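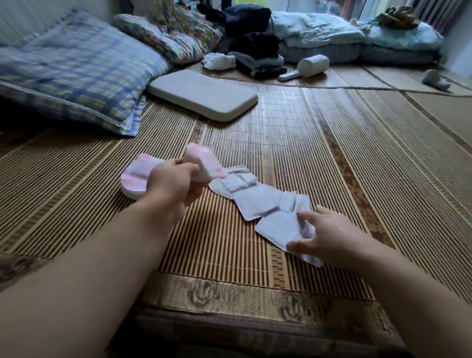

Ondport estrena lema, el tercero en 14 años

El ayuntamiento de Ondport presentó en febrero su nuevo lema turístico, «Ondport, mucho por sentir», que sustituye a «Ondport, puerta del valle». El valle sigue en su sitio; la puerta no se llegó a localizar.

La propuesta es de la consultora Bradetti, que entregó un informe de 80 páginas y un logotipo con una ola. Ondport queda lejos del mar, pero la concejala de Turismo, Valbona Halilović, aclaró que se trata de «una ola emocional».

Se han impreso 1.000 pegatinas y otros tantos folletos, que se reparten ya en la oficina de turismo - abierta por las mañanas, salvo las que no.

El comerciante Tihomir Petkov preguntó en el pleno si el presupuesto incluía arreglar el cartel de la entrada, al que le falta la primera «O». La respuesta, según consta en acta, se dará por escrito.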